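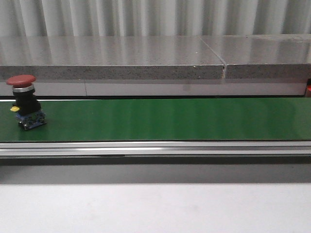 February
By Anwara Uddin

We arrived at the Laxdal paper mill on a Tuesday, a little after nine, when the first shift was already drinking its coffee. The visit was open to anyone who wrote to the office in advance, and 20 of us had done it. I came because my father bought Laxdal notebooks for me when I was a schoolgirl, and I always wanted to know where the gray covers came from.

Our guide gave us ear plugs and led us first to the pulp hall. The smell is not so bad as people say. It reminded me of wet cardboard and a little of boiled cabbage. Most of the fiber now comes from old office paper, which is soaked, beaten and cleaned until it looks like thin porridge. I asked how many times the same paper can come back, and he said it depends on how long the fibers were at the beginning.

The paper machine itself is almost 258 feet long, and we walked beside it slowly — it was too loud for talking, so the explanation was given to us afterwards, in the corridor. The sheet begins as nearly all water. It is drained, pressed and dried over heated rollers before it is wound on a big reel.

What I liked most was the small sample room upstairs. They keep there a book with 1,991 pieces of colored paper, every one with a number written by hand. The oldest are quite faded. I found my gray on the second page and was allowed to touch it.

Lunch was pea soup in the canteen, for a small payment. The bus back to town goes only at 2, so bring a book if you finish early.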